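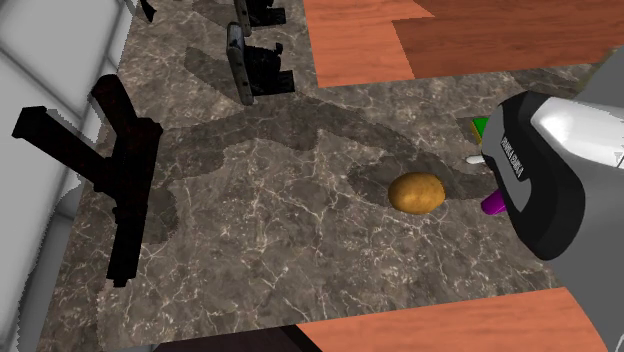
Potato pick-up on the marble worktop, simulated kitchen

1/ New batch day! We're gathering examples so our arm can learn to pick the right thing off a messy counter, and today's right thing is a potato. All of it happens in simulation for now, in the kitchen we built for project Hindurwood.

2/ The count so far is 1,412 runs since September. I wanted 300 of them to be potatoes and we passed that before lunch (very pleased, had a second biscuit).

3/ Potatoes are lovely to teach with. Oval, a bit speckled, never quite the same grip twice if you turn them. Come in along the wrong axis and it rolls off towards the wall, which is a run we keep too, marked as a miss.

4/ The clutter gets shuffled for every run. This one drew guns — a big black one on the left and a pair of handguns further back — plus a green-and-yellow block up by the gripper. The instruction stays the same whatever lands there: "pick up the potato".

5/ Someone asked how the runs are made. A person drives the simulated arm by hand, start to finish, and we save the camera views and every joint position. Then Kwok, our sorting script, throws out the ones where the driver dithered too long. It binned 390 of mine. Fair enough, Kwok.

6/ Shadows are my favourite part of the new kitchen. The old one had flat light everywhere, and the first model we trained on it went to bits as soon as we moved the lamp. Now the arm throws a big soft shadow across the marble and the learner has to cope with it!

7/ Next up: 2 potatoes on the counter at once, and you have to get the nearer one. I've tried it myself and it's harder to drive than it sounds. Will post the misses as well.

Posted 11/18/18

Recent from this account
Vultum grip tests, part two
Why we re-recorded all the mugs
Zireck: moving the lamp
Driving the arm with a cheap joystick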